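Kitchen bench tips from the robot club (breakfast task)

Posted for the new kids and whoever inherits the bench after us. Wrote this fast between runs, sorry for the mess.

Task is simple on paper. Bread in toaster, toast to plate, lettuce on top, done. Took us from October till spring break to get one clean sandwich. Most of what went wrong was kitchen stuff, not code. So, kitchen tips.

Bread

Buy the dense whole-grain kind. Soft white squashes the second the fingers close and then you have a bread ball. Day-old is better than fresh. Leave the slices out on a rack for 30 minutes before you start, they stiffen up and stop sagging in the grip. Heels are no good, they curl.

Same loaf all session. We switched brands halfway once and every grip width was off. Write the width on tape and stick it to the bag.

Never eat the practice bread. It's been on the floor. All of it, at some point.

Crumbs

Wipe the table between every run. Dry cloth first, then damp, then dry again. A brush just moves them around. Visitación Lozano (she coached us through regionals) made us wipe before we were allowed to touch the laptop, and we complained, and our plate detection got better the same week. Crumb tray out and emptied at the end of the day, toaster unplugged and cold. Don't shake it upside down over the sink like I did, half of it goes down your sleeve.

Finger pads: rubbing alcohol on a paper towel. Not dish soap, leaves a film and the bread slides.

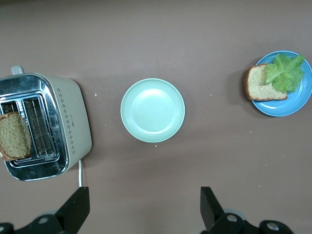
Plates

Plain solid colors, different from each other and from the table. Patterns are a pain. Our first set had little flowers on the rim and the Pugh script kept deciding the flowers were food. Shiny plates throw a glare spot in the middle, so move the lamp over or bounce it off the wall. Plastic over ceramic for obvious reasons. We broke four.

Plates slide when a finger bumps the rim. Square of shelf liner underneath fixes it, cut smaller than the plate so it dosen't show.

Mark where things go. Low-tack painter's tape, small corner marks, peel it when you pack up or it leaves gunk. If it does leave gunk, cooking oil on a rag, wait, wipe, then soap.

Lettuce

Frilly leaf holds up way better than iceberg. Wash it the night before, spin it, roll in a towel, fridge. Wet lettuce sticks to the pads and will not let go. Tear pieces so they're palm size. Bigger ones flop over and hide the bread from the camera, smaller ones just vanish.

Limp leaf? Ice water for a bit, then dry it again. Dry it properly.

Toaster

Unplugged for all placing practice. Plug in only for a full run with an adult at the switch, that's a club rule and also an Ostero Cup rule, they will check. Cord goes away from the arm. Tape it down if it wanders.

Wide slots if you can find them. Thrift store, ours was cheap. Slice goes in straight or it catches on the edge and hangs there. Come in from higher than you think and let go late.

Logging

Keep the notebook near the bread and not on the computer. One line per try: what bread, what plate, what happened. We logged 400 tries and I still go back to page one. After the first 100 we were only getting worse, turned out somebody had bumped the table leg. Check the table with a level before you blame anyone.

Packing list for the Cup: two loaves, spare plates, shelf liner, tape, alcohol, towels (more then you think), cooler for the lettuce, extension cord, level, notebook, pens that work.

Bench key is in the Adimel tin, top shelf. Put it back.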